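Bellville bread swap is back for another winter

If your kitchen has been smelling of yeast and cinnamon lately, you are in good company, because the Bellville bread swap returns in January, and the sign-up sheet at the Koskela Street library is already filling nicely. Last winter 50 households took part, and this year there is room for 60, which ought to please everyone who ended up on the waiting list and was so gracious about it.

The idea is as simple as ever: bake two loaves of anything you like, bring them to the library's back room by 9 in the morning, and go home with two that somebody else made (rye, challah, a good plain sandwich loaf, whatever catches your eye). Please write the ingredients on a card, and let your bread cool all the way before you wrap it.

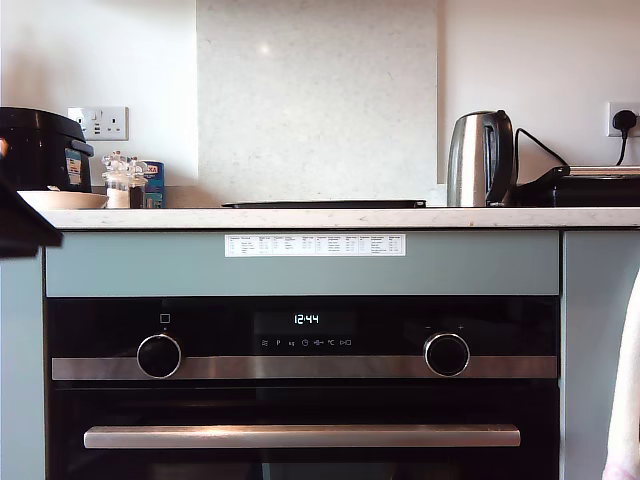
Rhonda Paquette said she would be bringing her mother's potato bread again and hoped "a few more people will try a sourdough, even if it comes out flat." Beginners can pick up a jar of starter at the front desk, along with a sheet of feeding instructions. There are 24 jars to give away.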